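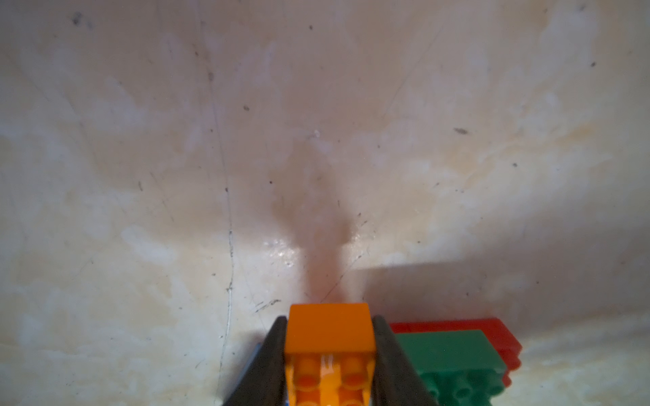

**Slide 1.** Tetby line, kitting cell. Before automation, operators packed 4,000 parts a shift by hand. State the number, then pause.

**Slide 2.** Pick training uses toy bricks. Cheap, rigid, easy to replace.

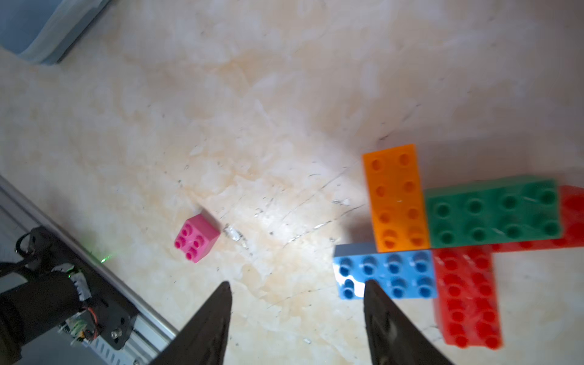
*Fig. 2: Six bricks on the work surface, gripper open.*

**Slide 3.** Job changes. Three packers moved to cell supervision. Armelle Moulin now writes the fault log; Dorian Masson resets grips. Pay grade under review until October. 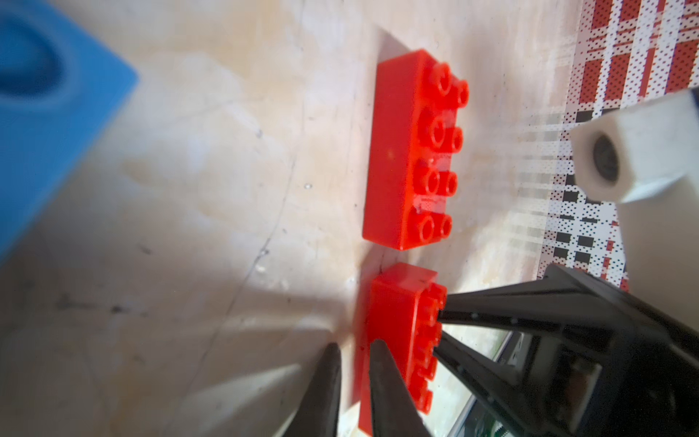 Less lifting, more waiting. Operators rate the waiting as the harder part. Take questions on shift length.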